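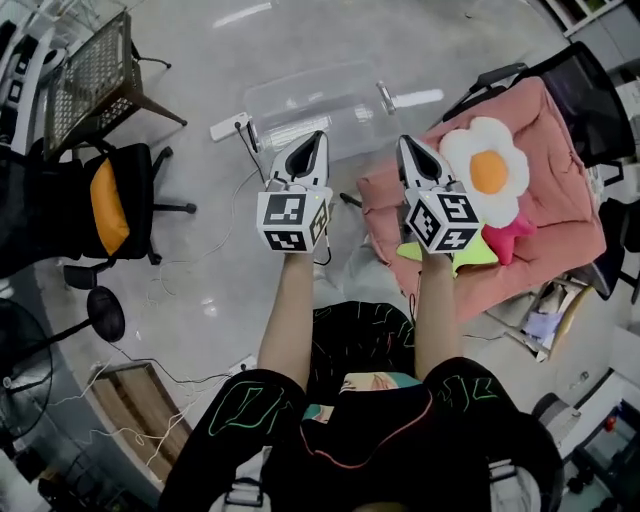
¿Por qué los cojines son blandos?

El Museo Rosales del Hogar propone a sus visitantes más jóvenes una pregunta sencilla: ¿qué ocurre cuando nos sentamos?

El peso del cuerpo empuja hacia abajo. Si el asiento es duro, todo ese peso se apoya en una zona pequeña y, al cabo de un rato, aparecen las molestias. Un cojín se hunde y se adapta a la forma de quien lo usa – los científicos dicen que reparte la presión.

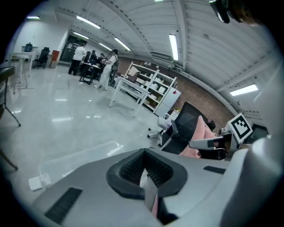

El relleno también importa. Muchos cojines llevan espuma, un material lleno de burbujas de aire diminutas. Al apretarla, parte del aire sale; al soltarla, vuelve a entrar y la espuma recupera su forma. Otros se rellenan con plumas, lana o algodón.

En la sala Gerkero se conservan 109 cojines de distintas épocas. El más antiguo tiene unos 800 años y perteneció a un monasterio.

Actividad para el aula

Coloque cada alumno un libro sobre una esponja seca y mida con una regla cuánto se hunde. Repítase con dos libros y anótese el resultado – la ficha puede recogerse en la entrada durante el mes de enero.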